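2018-11-08, bench notes, hand-held gripper, wide lens

Carried on with the comparison Inna asked for. We now have two lens options for the hand-held unit, the old narrow one from Nernent and the round wide one that came with the Tymoshchuk kit. The kit's brochure says the wide lens "removes the need for a second view." I'd like to see that before I repeat it to anyone at Nolusthorpe.

Narrow lens first. Fingertips fill too much of the picture and you lose the target as soon as the wrist rolls. No surprise, same complaint as in April. Did not spend long on it.

Then the wide one, pointed at the foam letters on the black cloth. Exposure fixed at 8 ms, gain left alone. Kirsten thinks auto exposure would do fine. I don't, with that much black in the middle and a ceiling light in view, but we should run it both ways before arguing any more. 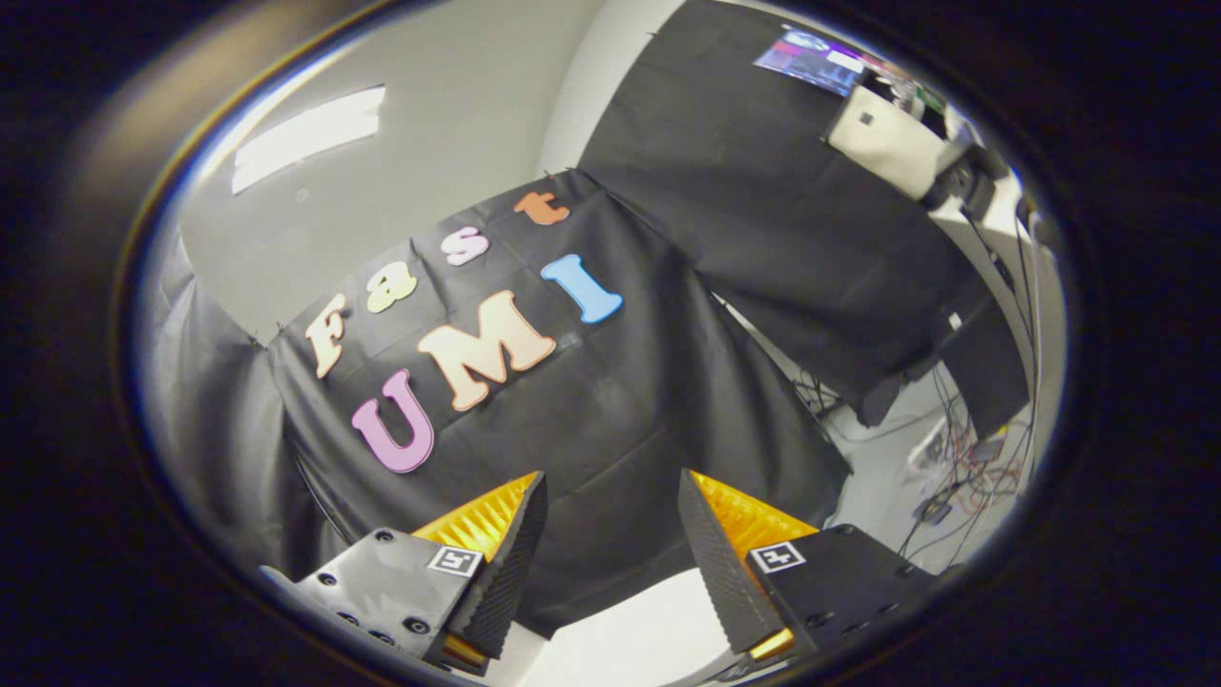
Wide lens, foam letters on black cloth, nothing in the grip.

What I like: both fingers are in view with the gap between them, and so are the square markers on the two housings. If we want finger opening from the picture alone, that is the part we need. The words read fine, and the pastel foam stands out well against the cloth.

What I don't like: the left side. The hanging cloth there bends so hard that I wouldn't trust any position taken from it without a proper calibration, and the one in the kit is a generic file. The right side takes in the curtain, a screen and the cables on the floor, all of which a tracker may happily grab on to. Kirsten says more background features will help. Maybe. A screen that changes what it shows is a feature I could do without.

Also, big soft letters on a black cloth are an easy target. Bisby's parts are small and shiny. Reading two words off a wall says very little about those.

Marker detection still to be measured. Plan is 800 stills per lens, same exposure, fingers opened and closed by hand, then count the misses on each side separately. Inna wants one combined figure for the report. I'll give her one but the left and right numbers go next to it.

To do:
redo calibration with our own board, 3 distances
repeat with the screen off
ask Tymoshchuk which lens their file was made with
Kirsten to bring the Bisby samples over

Leaving the narrow lens in the drawer with its screws in a bag. Not sending it back yet.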